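About Brosmont Alterations and Tailoring

Brosmont is a clothing repair and alterations shop on Terkangate. We hem, take in, let out, reline, patch and mend. We also run evening sewing classes in the back half of the building, and we do contract repair work for two uniform suppliers.

How we started

Adelino Baptista opened the shop with one straight-stitch machine and a steam iron. He had spent his working life until then in a coat factory, mostly setting sleeves, and at first he took in only coats and jackets. People kept bringing pants. After the first winter he gave in and put a sign in the window that said "Hems," and hems have paid the rent ever since.

Napaporn Chareonsuk joined a few years later. She had trained as a pattern cutter and wanted to teach. The classes were her idea, and so was the price list on the wall. Before that Adelino quoted every job from memory, and the same zipper could cost two different amounts depending on when you came in. The two of them now own the business together.

What we do

Most of our work is everyday clothing. A plain pants hem is ready in three working days. Jackets, coats and anything with a lining take a week, longer before the school year starts. We do formal wear and wedding dresses by appointment only, and we ask for two fittings. Please bring the shoes.

We replace zippers in coats, bags, tents and boots, as long as the boot shaft is soft enough to get under the machine. We don't work on leather jackets or real fur. We used to, and the results were not good enough to charge for.

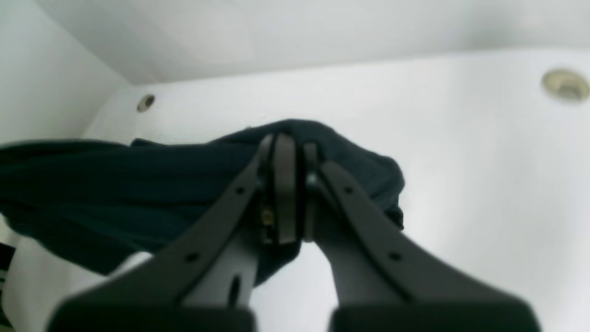

Mending is priced by the hole, not by the hour. Small holes in knits are closed by hand with matched yarn. For worn elbows and knees we offer a patch on the outside or a backing on the inside, and we will tell you which one we think will hold. If a garment is too thin to take a stitch, we give it back at no charge.

Contract work

We repair workwear for Morsy, who rent out kitchen and hotel uniforms, and for Wetex, who supply rain gear. The Wetex jobs are mostly seam tape and cuffs. Contract work is done in the mornings, before the counter opens, so it does not push back anybody's hem.

Classes

The beginner course runs for six evenings and covers threading the machine, straight seams, a hem, a zipper and a simple pillow cover. There is room for eight people. Machines and thread are provided, but please bring your own fabric - washed cotton is easiest. The mending course is shorter and needs no machine at all.

Napaporn keeps a shelf of remnants that students can use for practice. Donations of clean fabric are welcome if the pieces are bigger than a dinner plate. We can't take foam, curtains with weights in them, or old pillows.

Where we are

The shop is at 83 Terkangate, next to the pharmacy. The number 28 bus stops across the street. There is one step at the front door and a ramp at the side entrance, which is unlocked whenever we are open.

We keep finished work for two months. After that we call you once more, and then it goes to the clothing bank. Please hold on to your ticket. If you have lost it, we can look up the order by last name, but it takes longer and we may ask you to describe the garment.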